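Brokari Pleistocene Remains Dataset: README

Version 9
Last revised: March 16, 2026
Maintained by: Vasconcelos Collection, Section of Quaternary Mammals
Contact: Rosângela Barbosa, data curator

Summary

This dataset brings together measurements and condition notes for large mammal remains recovered from the Brokari gravel pits and the adjoining cave deposits at Jultden. It covers 139 catalogued specimens, chiefly giant ground sloth, mastodon and an extinct horse, with a smaller number of bones that could be identified only to family level. It is intended for comparative work on body size, growth and bone damage.

The dataset contains no soft tissue, genetic or isotope results. Requests for sampling are handled separately by the section.

Contents

specimens.csv: one row per catalogued specimen, with catalogue number, site, layer, element, side and identification
measurements.csv: linear measurements in millimetres, in long format
condition.csv: surface weathering, breakage, gnawing and root marks
layers.csv: descriptions of the deposits at both sites
notes.txt: remarks carried over from the original field books

All tables are joined on the field spec_no. Catalogue numbers beginning with J are from Jultden; all others are from Brokari.
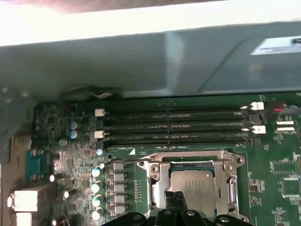
Text files are encoded in UTF-8. Missing values are left blank. A zero in the measurements table is a true zero and occurs only in the fields for wear facet depth.

Collection and identification

The Brokari material was gathered over several seasons as gravel was extracted, and its position within the layer is in many cases known only to the nearest section of the working face. The Jultden material was excavated by grid square. Users comparing the two sites should bear in mind that small bones are much better represented at Jultden, where all sediment was sieved.

Identifications were made against the section's reference collection. Where two examiners disagreed, the broader identification has been entered and both opinions are kept in notes.txt. Juvenile limb bones of ground sloth were re-examined for this version, and 16 of them have been moved from species to genus level.

Measurement

Lengths under 200 mm were taken with sliding callipers, and longer ones with a measuring box. Each measurement was taken twice by the same person and the mean recorded. Reconstructed lengths of broken bones are marked R in the status field and should be left out of any analysis of variation.

The tables are prepared in Prurnex, the section's own cataloguing system, and exported after each revision. 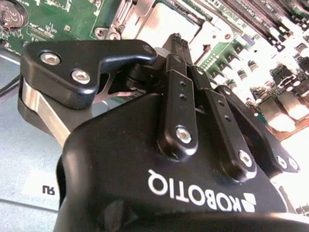
Robotiq gripper, close view.

Known limitations

Layer 4 at Brokari was disturbed by later channel cutting, and specimens from it may be of mixed age. The field layer_conf is set to "low" for all of these.

Several mastodon teeth were consolidated with an unrecorded resin before they reached the collection. Crown heights for these teeth are given, but surface condition is not scored.

Associated bones have separate catalogue numbers even where they are thought to belong to one animal. The field assoc_group should be used when estimating the number of individuals; simple row totals will overstate it.
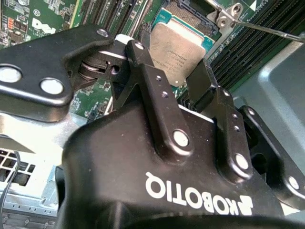

Changes in this version

Weathering stages for the horse metapodials have been rescored on the scale used elsewhere in the dataset. Two duplicate rows in measurements.csv have been removed. The column formerly called "level" is now "layer", and scripts written for earlier versions will need to be amended.

Terms of use

The dataset may be used freely for research and teaching, provided that the Vasconcelos Collection is acknowledged and the version number is stated. Exact site coordinates are withheld to protect the remaining deposits and are released to researchers on written application.

Corrections should be sent to the data curator with the catalogue number and the field concerned. Those received before the end of May will be considered for the next version.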